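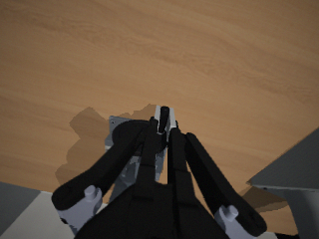
Can a machine take over the household and shop-floor chores yet?

For a short list of them, it can. Picking up a small rigid item from a clear tabletop and setting it down again is well within reach of current equipment. Folding washing, loading a dishwasher of mixed crockery and tidying a crowded bench still need a person for most of the work.

Lalero Bench Handling Unit

The Lalero is a table-side arm supplied by Boiko for light, repeated handling. It is intended for workshops, training kitchens and assisted-living residences where the same items are moved many times a day.

Suitable tasks
Sorting small parts into trays
Placing boxed goods on a shelf at bench height

Tasks not supported
Soft goods, including towels and clothing
Open containers of liquid
Glassware

Evaluation
The unit was assessed at our Sorholm centre over 3,000 pick-and-place cycles, finishing in June. Results for rigid items were consistent. Results for items stacked or touching one another were not, and the list above has been drawn up accordingly. The full report is available to registered organisations on request.

Supply and warranty
Each unit is supplied with 2 sets of finger pads and a mounting plate. The warranty period is 2 years — pads are excluded. Lead time from the Zorelmont warehouse is 5 weeks.

Enquiries about suitability should be directed to Ustyna Vasylenko, Product Assessment, before an order is placed.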